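Section 4. Testing Your Water and Setting the Softener

This section covers the hardness test, the first programming of the Starncombe softener, and the first regeneration. Plan on spending an evening on it. The quick-start card says ten minutes, and the quick-start card was written by someone whose softener was already plumbed in.

Do not skip the test. The control head leaves the factory set to a default hardness that suits hardly any house, and the installer will often leave it there. If yours told you he "set it for the area," ask him what number he used. Then do the test anyway.

4.1 What to distrust before you start

Town water reports give an average across a supply zone, taken at the treatment works or at a few sample taps. Your street may be fed from somewhere else for half the year. Well owners have no report at all, and a result handed down by the previous owner is worth very little.

Paper dip strips are sold with most softeners. They will tell hard water from soft water. They will not tell you which of two neighboring shades of purple you are looking at under a kitchen bulb, and the gap between those two shades can mean a bag of salt a month. Use strips for a quick check later on. For programming, use a drop-count kit such as the Truveo, or send a sample to a lab.

4.2 Taking the sample

1. Put the softener in bypass. Push the red knob fully in. Halfway is not bypass, whatever the knob feels like.

2. Choose a cold tap that has no filter on it. The garden tap is often piped ahead of the softener, and if so it is the best one to use.

3. Run the tap for five minutes.

4. Rinse a clean glass container three times with the water you are about to test, then fill it halfway.

5. Do the test the same day.

Caution: Do not collect the sample in a mug, a jam jar or anything that has been through the dishwasher. Dishwasher salt and rinse aid will both spoil the reading.
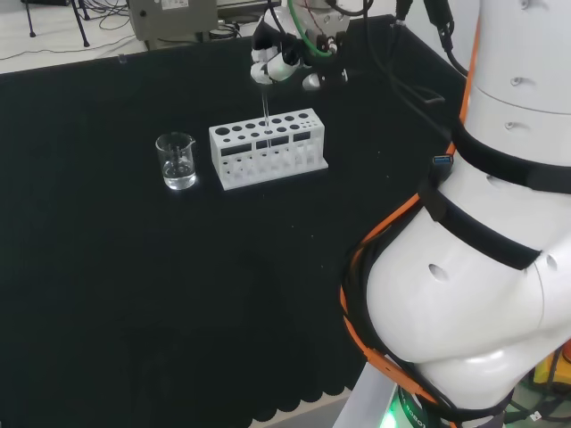 6. Fill the test tube to the line. Read the line at eye level, from the bottom of the curve in the water.

7. Add the buffer drops and swirl. If the sample does not turn red or pink, your water is already soft and you have probably not bypassed the unit. Go back to step 1.

8. Add the second reagent one drop at a time, swirling after each drop and counting aloud. Stop at the first clear blue. Purple is not blue.

9. Repeat the test with fresh water. If the two counts differ by more than one drop, do a third.

Note: Reagents go off. A bottle that has spent two summers in a garage will give you a number, and the number will be wrong. Check the date on the label before you believe anything.

4.3 Programming the head

The head accepts hardness in parts per million only. If your kit reads in grains per gallon, multiply by 17.1.

1. Hold SET until the display blinks.

2. Enter your hardness. Do not round up "to be safe." Installers are fond of this, and all it does is use more salt.

3. If you have iron in the water, add the allowance from the table inside the lid. The table is generous. Montri Khamphan, who maintained these units at Hindthorpe for years, used half the printed allowance and had no complaints from the houses on his round.

4. Enter the number of people in the house. Count the ones who live there. Guests at Thanksgiving do not need to be programmed.

5. Set the regeneration time. The default of 2 a.m. is fine unless someone sleeps next to the utility room.

6. Press SET again and wait for the beep. If there was no beep, nothing was saved.

As a guide, a result of 69 is barely worth softening, and you may want to ask the person who sold you the unit what they had in mind. A result of 165 or 200 is hard water by anybody's measure, and you should see a difference in the kettle within weeks.

4.4 First regeneration

1. Pour water into the brine tank until it covers the platform.

2. Add salt. Plain pellets will do. The "premium" kind with cleaning additives costs more, and we have not seen it clean anything.

3. Return the knob to SERVICE, slowly.

4. Hold REGEN until the motor starts. The cycle takes 99 minutes on the standard valve.

5. When it ends, run a cold indoor tap until the water is clear, then test again with a strip. It should read soft.

Caution: Do not open the brine valve during the cycle to see whether it is working. You will hear water going to the drain. If you hear none after the first few minutes, unplug the head and see Section 7.

4.5 Retesting

Test the raw water again in May, and after any work on the main. Magnetic and electronic "conditioners" clipped to the pipe do not change the hardness reading, so there is no setting for them here. If you have one, leave it on or take it off as you please.

Section revised February 26, 2023. Corrections to Paweena Kongkaew, Technical Publications, Starncombe.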